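Seventeen Nights on the Wokutholm Ice

12 Jun 2019

Fergus Purves has finished his film. Those of you who have been reading this newsletter for a while may want to sit down.

"The Long Way to Imrie" had its first showing last month in the hall at Emgate, to a full house and a projector that needed a rest halfway through. It runs 95 minutes, down from a first cut that Fergus describes as "thorough" and his sister describes as "a winter." It follows the 1931 attempt to cross the Wokutholm ice cap on foot, by a party that took a gramophone and left the spare tent behind.

If you don't know the story, you are in good company. The party set out in December, which tells you most of what you need to know about their planning. They wanted to reach the weather station at Imrie, and depending on whose diary you believe they either got there or got to a hut that looked a lot like it. The leader's diary says they arrived in triumph. The cook's diary says they arrived at a locked door. The two men did not speak again.

Fergus spent 17 nights on the ice looking for that hut. He found a stove lid, half a ski and a very large number of places where a hut wasn't. Whether the stove lid settles anything is a matter the film leaves open, and the argument in the lobby afterward went on longer than the reception did.
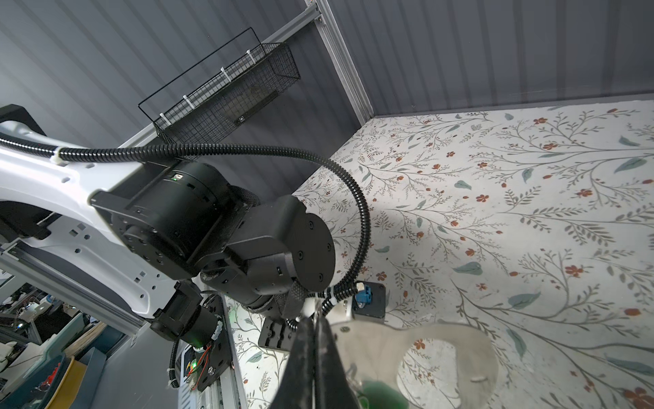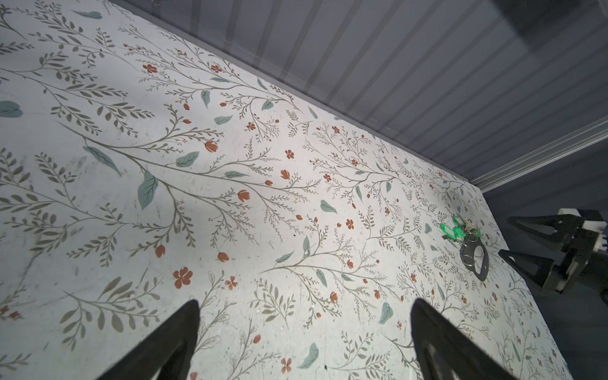 What I like best is how little the film tries to look heroic. There is a stretch near the start where we simply watch a man try to light a stove in the wind, and it lasts almost 10 minutes, and by the end of it I would have followed him anywhere as long as he let me hold the matches. The landscape gets its turn too. Fergus shot the low sun over the east ridge on three different mornings before he got the one he wanted – then used the second one, which he says was better all along.

The sound is mostly wind and boots. There is a little music, played by the Cidex String Quartet in what I'm told was a very cold church, and they deserve a mention for keeping their gloves off. The readings from the diaries are split between two voices, and you can hear each of them getting crosser as the food runs out.

"The Long Way to Imrie" is now on our members' page, along with a short talk Fergus gave about packing for cold places. (His advice on batteries is to sleep with them. His advice on socks is longer.) The film will stay up through December, in keeping with the original expedition's sense of timing.

Next issue: lens cloths, and where they go.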